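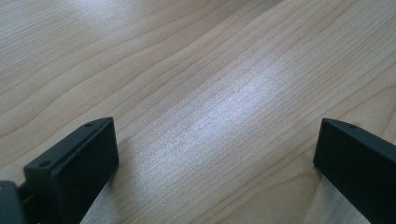

The two black fingers of a hand-held gripper, spread wide over a wooden tabletop.

Renting the tool, owning the work
Opinion
By Ludivine Huet
Jul 3, 2021

The Zusex hand-held gripper kit has been offered to workshops and training centres in Usville since December. It is sold on a simple promise. A member of staff holds the gripper, carries out an ordinary task with it, and the camera on the tool records what the fingers do. The recordings are sent to Zusex, which returns a set of instructions that a robot arm can follow. The buyer need not own an arm until the very end of the process, and may decide never to own one.

The Poulain training centre, where I am responsible for equipment, took the kit on a trial contract. I write in support of the tool and against the terms on which it is currently supplied.

The merits should be stated first. The kit arrives in one case and is ready for use within the hour. The fingers are plain black blocks with small holes along the top edge, and we have had no difficulty in teaching new staff how to hold them. Those who had never worked with a robot were making usable recordings on their first morning. Over the trial our staff submitted 322 recordings, of which Zusex accepted 286. The rejected recordings were returned with a short note for each, and most of the notes were fair. Shiny surfaces were the most common complaint. Anyone who works at a varnished table under a bright window will know the difficulty, and a plain cloth or a drawn blind would have saved us a good deal of repeated work. The printed guide gives the matter a single line on its last page. It deserves to be moved to the first.

The service desk was courteous throughout. Replies came within the period stated in the contract, and on one occasion a replacement finger was sent without charge.

My objection concerns what the customer is asked to give up. Under clause 13 of the standard contract, all recordings become the property of the supplier once they have been accepted. The customer receives the finished instructions and a licence to use them for the length of the subscription. Should the subscription lapse, the licence lapses with it. A centre that has spent a season showing a machine how its own staff sort, lift and place their materials would then have nothing to show for that labour except the case on the shelf.

This arrangement is defended on the ground that the recordings are of little value by themselves. I accept that a single recording is worth very little. A full set, made by trained hands in one trade, is plainly worth something, or the supplier would have no reason to claim it. The skill seen in those recordings was paid for by the employer and learned by the employee over many years. Neither is mentioned in the clause.

There is a comparison to be made with Altard, whose rival kit we examined before signing. It is heavier in the hand, its software is slower, and its guide is poorly translated. Its contract, however, leaves the recordings with the customer and asks only for permission to use them. Our staff preferred the Zusex tool without exception, and so did I. It would be a pity if the better tool were refused on account of the worse contract, yet I could not at present advise a small centre to sign it.

Zusex could settle the question with 4 changes. Recordings should remain the property of those who make them. A full copy should be available on request at any time. Instructions already delivered should continue to work after the subscription ends. Staff who hold the tool should be told in writing how their work will be used, and should be asked for their agreement before they begin.

None of these would alter the kit or slow the service. The trial contract at Poulain is due for renewal in December, and I have asked that the centre put these points to the supplier in writing before any further payment is made.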